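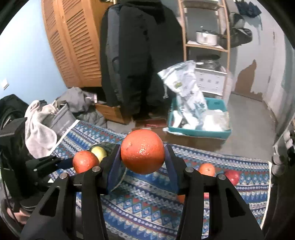 Gimside weighs its first robot budget, and takes its time over it

Monday, February 1, 2021

The people at Gimside have been packing mixed fruit boxes by hand for as long as there have been boxes to pack, and for most of that time the question of machinery came up once a year, over coffee, and went away again. This winter it came up and stayed. The company is putting together its first real budget for robotic picking arms, and if all goes to plan there will be an order on somebody's desk by June.

The plan, as it stands, is for 2 arms on the smaller packing line, the one that handles gift boxes and office deliveries. The big line with the bagged fruit will be left alone for now. It runs well, the people on it like it, and everyone we spoke to seemed glad to hear it wasn't part of the conversation.

Sunil Herath has been given the job of working out what all of this will cost, and he was kind enough to sit down with us for most of a morning and go through it (with a good many detours into the subject of mandarins, on which he has strong feelings). His first lesson, he told us, was that the arm is the easy part of the quote.

"You get a price for the arm and you think, well, that's something we could manage," Herath said. "Then you turn the page and there's the hand, and the spare fingers for the hand, and the pads for the fingers, and the guarding, and the training days. I had to go back and make a bigger spreadsheet."

The gripping end has taken up more of his winter than anything else. Gimside packs fruit in every size and firmness a customer might want in one box, and an orange that can take a good squeeze may be sitting next to a pear that can't. Pads on the fingers wear down with use, and Herath has now put them on their own line in the budget, to be bought by the year along with gloves and tape. He says he would advise any small packer to do the same and to ask for the pad price before asking for anything else.

Three suppliers have been asked for figures. Naciri has quoted for the arms and grippers together, with installation included and a service visit in the first year. Ganitz has offered a rental, paid monthly, with the option to buy at the end of it, and that one has its fans in the office because it would leave some money over for the cold room door, which has needed replacing for a good long while now. Flekotard doesn't sell arms at all. Its quote covers the teaching side of things, meaning the collection of hand-guided examples of picking and placing, and then turning those into something the arms can work from.

It was this last part that surprised the managers most when the early drafts went around. The first version of the budget had nothing in it for teaching time. The current one sets aside 35 days, with packers taking turns away from the line and being paid their usual rate while they do it. Herath fought for that, and he is plainly pleased to have won. He wants the people who know fruit to be the ones showing how it should be handled, and he wants their hours written down as a cost like any other, so that it doesn't all get squeezed in at the end of a shift when everybody is tired and thinking about supper.

There are smaller things on the list too, and he read us quite a few of them. New outlets along the wall. A sturdier bench. Better lighting over the packing tables, which the staff have been asking for anyway and which may well go ahead first, whatever happens with the rest. A shelf for spare parts that people can reach without a stepladder. He has also put in a modest amount for fruit, as practice uses up a fair bit of it, and bruised oranges can't very well be sold afterward. (They can be juiced, and he has thought of that as well.)

No jobs are to be cut under the plan, according to the company. The gift box line has been short of hands every holiday season, and the arms are meant to cover the plain, repeated placing work while packers look after ribbon, cards and the final check of each box.

The next step is a round of visits to see equipment working at other packing houses, which Herath hopes to fit in as soon as travel gets a little easier. Until then he is collecting questions from the floor. There is a notebook for them by the time clock, and staff on all shifts are welcome to write in it. The finished budget goes to the owners in the spring, with the rental and purchase prices side by side.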